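An afternoon at the Fletgate open day

I had been meaning to go to the Fletgate open day ever since a neighbour told me about it last June, and on 30th January I finally got myself on the early bus and went. It is a long old building at the far end of Korkness, and they let you wander through most of it at your own pace, which suited me very well. 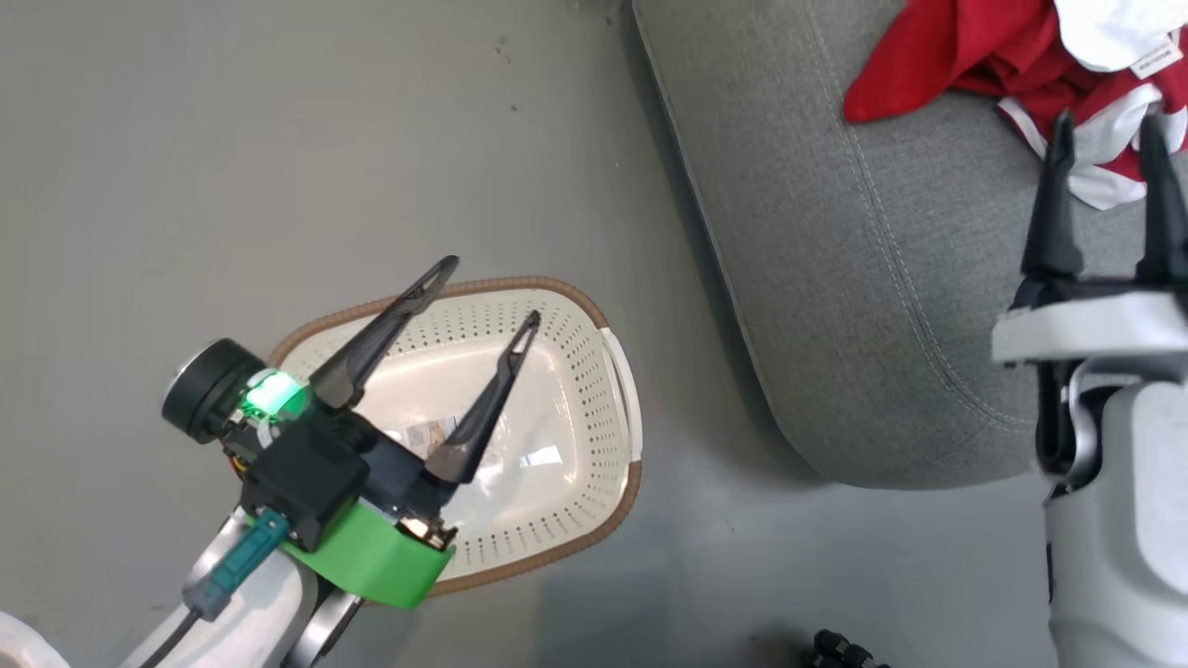
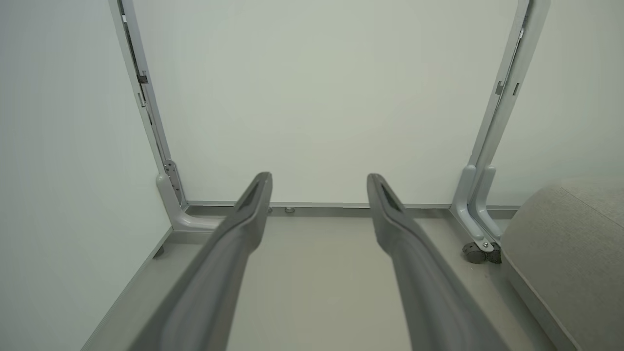 Visitor Notes, issue 11, page 60

The laundry corner was where I lingered longest. I am one of those people who can be made happy by a good basket, and the white plastic one on the floor had a tan and brown rim with a woven look to it, a bit like rope — so much nicer than the cracked old thing I carry up and down my stairs at home! Close to it in my affections was a light grey metal frame, with two upright posts and a rail joining them low down near the floor. It has curved feet, and there is a black caster under one of the brackets. I do like a piece of furniture that has been given a wheel.

The floor itself is plain, smooth and grey, and I rather envied it (mine is all gaps and splinters).

After that I had a cup of tea in the Pekard room, where they had put out 90 chairs and filled nearly all of them for a talk on looking after linen. It went on a good while, but I came away with a page of notes on folding fitted sheets, and a leaflet from Fülöp on drying woollens flat, which I have been doing wrong for years.

Getting there is easy enough. Take the 194 from the station and stay on to the very last stop, then walk back past the chapel. Bring a coat, as the corridor between the two halves is draughty.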